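Brakura bin handover set - README

Version 2. Maintained by Evangelia Petridis. Please read the known fault before you use the force data.

What is in the set

The set has 3660 recordings of a two-arm robot working with tubes and a storage bin on a table. Each recording has one video from the fixed camera, the joint positions of both arms, the finger opening, and a text file with the operator's notes. In many recordings a person brings the bin to the table or takes it away.

Known fault: left arm did not hold on stop

In February the left arm closed its fingers while Kiros Adugna was still holding the bin. The stop button had been pressed and the screen showed "hold" for both arms. The right arm stayed in place. The left arm finished its last command and pinched the rim of the bin a short way from his hand. He was not hurt, but the rim cracked and we replaced the bin.

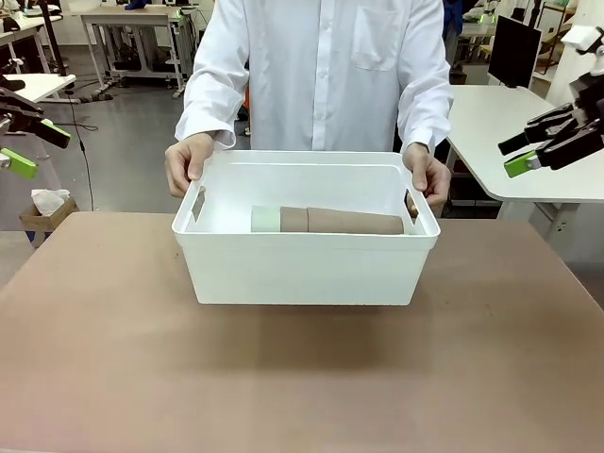
Handling and Safety Team, Clitport Robotics Lab

The bin handover is the step where hands and fingertip pads come closest, so we checked this step first. Niall Mackay found that the left controller kept one command in its queue after a stop. The right controller had newer software and cleared the queue correctly.

Recordings affected

The fault shows in 18 recordings. They are in the folder "left_hold_fault" and are not part of the training split. The joint positions in them are correct, but the field "arm_state" is wrong for the left arm - it says "hold" when the arm is moving. Do not use this field to learn when it is safe to reach in.

What we changed

Both controllers now run the same software. The person with the bin waits until the operator says "clear" aloud, and the operator says it only after the motor power is off. Salamatu Ibrahim repeats the stop test each morning before recording.

Still open

The force values of the left arm drift after a restart. We do not know yet if this is connected. Kayode Okeke is looking at it, please send him the recording number if you see a jump.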